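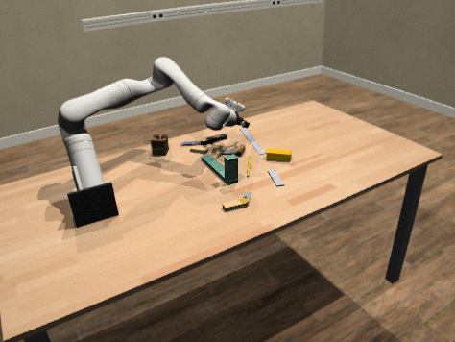 Ticket: arm won't finish tidying the bench
Product: Girus tabletop arm, simulated bench
Status: open, then closed, then open again
Opened by: Zuleica Bezerra, Rindumville

Hi all! So I've been trying to get the Girus arm to do the one shop chore I hate most, putting the hand tools away at the end of the day. I'm doing it all in the simulator first, like the setup guide says, and I'm stuck, so I'm dumping everything in this ticket and adding to it as I go.

What I expect: arm picks up a tool, carries it to the drop zone, goes back for the next one.

What I get: it goes out over the bench, hangs there above the far side with nothing in the gripper, and times out. No error, just "task incomplete." The blocks are fine (I can run the yellow one all afternoon). It's the skinny stuff it can't deal with. The pencil and those two flat gray strips are the worst, and the longer strip is hopeless.

Tried so far:

Restarted the sim. Same thing.

Dropped the approach speed to 5. It misses more slowly now, so I put it back.

Switched the grasp planner from "top" to "auto." Better! It got the yellow-handled tool on the second go, then let go of it halfway over. I'll take it.

Turned shadows off, because somebody on the Wannasri board swore the arm's own shadow was confusing the detector. That did help with the little olive block, which it had been ignoring completely. Did nothing for the strips.

Update, 4 p.m.
Support at Zunbridge wrote back and asked for my fingertip clearance setting. It was at the default, 4 mm above the table. Well, the strips lie flat, so the fingers were closing on air over the top of them. I set it to 2 and the pencil came up first try. I yelled loud enough to scare the dog.

Closed the ticket. Very pleased with myself.

Update, next morning
Reopening, sorry. I left it running a batch of 1,000 overnight with the tools shuffled each time. Pencil is good, blocks are good, short strip is mostly good. The long strip gets grabbed by one end, swings around and knocks into whatever's next to it, usually the green L-shaped piece. Can I tell it to go for the middle? I can't find a grasp offset anywhere in the menus.

My brother-in-law keeps asking when it's going to do his dishes. Not this July, I told him. I'd trust it with blocks in my real shop today, maybe a pencil, and I'm keeping the chisels on my side of the room.

Log from the overnight run is attached. If you need the config file too, just say so and I'll send it over after lunch.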